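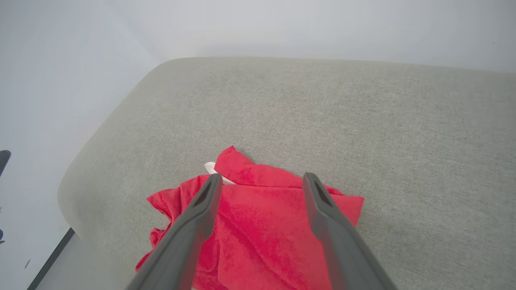 Tradov releases service schedule for Rindel cloth-handling cell

FIRKESIA — Tradov has published a new service schedule for the Rindel, its single-arm cell for picking up and folding household cloths. The schedule takes effect in January and applies to every unit now in use.

Gripper fingers are to be wiped down after each shift and checked for wear every 200 hours. The finger pair should be replaced at 3,000 hours, or sooner if the tips no longer meet evenly when closed. The wrist camera is to be recalibrated whenever the fingers are changed — a job that takes one technician less than an hour.

Sites that run the cell over soft furniture should also reset the approach height, as padding gives under load and a setting made on a hard bench will be too low.

Replacement fingers, listed as part 206, are sold in pairs for $380 through Sýkora, the company's parts distributor. Colour-coded service cards will be mailed to all registered sites at no charge.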